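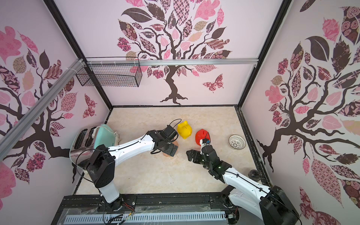 Is the robot open day at Pirent worth it with two kids?

Posted by marmalade_jo

We're thinking of going to the Pirent open day in September with our six- and nine-year-old. The page says there's a two-arm demo with household stuff, but not much else. Can kids get close enough to see? And how long should we plan for?

Thenmozhi D'Souza

Yes, go! I went last year and stayed way longer than I meant to. The two-arm table was my favorite thing in the building -- there's a toaster in there with a little slice of toast, and piggy banks, and you find yourself rooting for a gripper like it's a ball game. It's slower than you'd expect from videos, so give the kids a minute to settle in. The engineers answered everything, even my "does it ever drop stuff" (yes, plenty, and they were cheerful about it). Each demo group gets a talk first, and ours ran long. I'd plan on two hours. Get there when the doors open if you can, because groups are capped at 60 people and the afternoon ones filled up.

venum415

parking is bad, use the lot behind Ackroyd

paperlantern

Seconding the morning. Our six-year-old needed a step stool to see in and they had one by the door, just ask. She talked about the toast all the way home! The upstairs talk is more for grown-ups, so we skipped it and went around the demos twice.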